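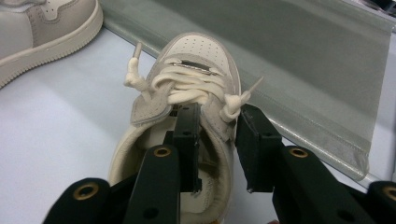 Cream low-top, laces knotted.

October 19, 2024. Notes on buying a dining table for a small kitchen, from someone who just did it. Thread.

Measure the room first. Then take off 3 feet on each side where people sit down. What's left is the biggest table you can have. Ours came out smaller than I wanted.

We looked at the Ramberg and the Worum. Both are solid wood. The Ramberg has four legs, the Worum has a center post. With a post you can fit one more chair, but the top tips a little if you lean on the edge.

Price was $300 for the Ramberg on sale. The Worum was over that before delivery. Delivery was $59 either way.

Check the height of the apron, the board under the top. I have long legs and the Kragh in the same store hit my knees. Take a chair over and sit down at it.

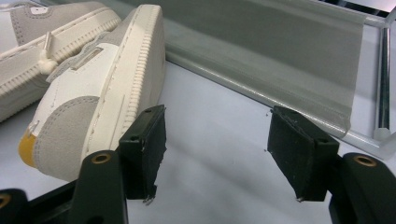
Gobnait Noonan replied that she has had a Worum since May and the tipping stopped once she tightened the bolt under the post. She does it every couple of months.

Good to know. The store did not mention the bolt.

We went with the Ramberg. It took two people to get it up the stairs. Legs go on with a hex key that comes in the box.

Next I need chairs. Looking at the Haltader ones, armless, so they slide all the way under.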